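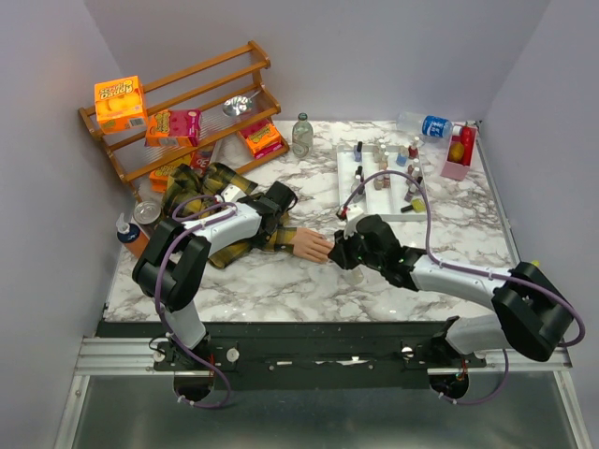 Rules for working near robot arms

A robot arm is strong and it does not get tired. It also does not know what a person is unless someone has taught it. So people who work with robot arms follow safety rules, just as you do when you cross a road.

Stay outside the line
At the Wonville workshop there is a yellow line on the floor. When the arms are switched on, everybody stands behind it. An arm can swing out further than you expect.

Know the stop button
Every robot arm should have a big red button close by. Press it and the arm stops. Anyone may press it, even a visitor, and you won't be told off for doing so.

Start slowly
A new job is always tried at slow speed first. Two arms that share a table need extra care, as they can bump into each other. Their job has to be planned so that they don't both go for the same spot.

Practise on things, not people
One arm here has its gripper on a doll's shirt. The other gripper is right beside the doll's hand. A robot must never try out a new grip on a real person. Dolls, boxes and bottles are used.

Look after the cables
Cables need enough slack for the arm to bend. If one is pulled tight or looks worn, the arm is switched off until it has been checked.

Write it down
The Wonville rule book has 123 pages. Page 2 says that every bump must be written down, even a small one.

Words to know
Gripper: the part of a robot arm that holds things.
Joint: a place where the arm bends or turns.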